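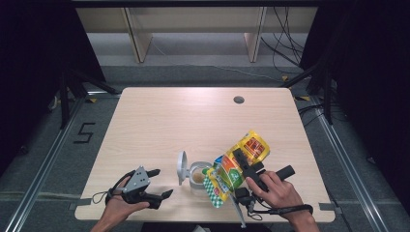
Hand grippers, snack bag and the little flip-lid tub, station 5 at the Jesgate open day

prekwood_pat
Finally got to the Jesgate open day in June and I've been meaning to write it up for you lot. It was a 40 minute drive for me and worth every bit of it. They let visitors have a go with the hand-held grippers, one in each hand, with a strap for your wrist, and you do little jobs at a table. Mine was the snack bag. I thought I'd be a natural (years of packing school lunches!) but it's a strange feeling not having fingertips — you squeeze, the bag crinkles, and you've no idea how hard you're holding it. The young woman running the table was very patient with me and I stayed for almost 15 minutes before I noticed the queue.

tramline
Lovely write-up, thanks Pat. Were both grippers the same? They don't look it to me, the left one is a lot greyer.

prekwood_pat
No, two different ones. I liked the grey one better, but I'm left-handed so don't go by me.

Kovusex
I'll be the grump. I went in the afternoon and thought it was a bit thin. I'd hoped to see robots doing the work and most of what I saw was people doing it with grabbers. My two were bored before we'd finished our sandwiches.

tramline
But that's the interesting bit, surely? The people do it first so the machines have something to learn from. I could have watched that all day.

Kovusex
Fair enough, and I did enjoy the talk. I just think the flyer oversold it. "See automation in action" is a big promise when you're paying for parking.

deák_workshop
Somewhere between you two. I used to look after packing lines, and soft bags were always the misery of the job, a box behaves itself and a bag never does. So I was very happy to see them bothering with one. I'd have liked more time at the tables and less in the lecture room, though.

prekwood_pat
Agree about the lecture room, those chairs! Does anyone know if you have to book for the next one?

tramline
The lady at the desk told me yes, and to get in early. I've put my name down for two.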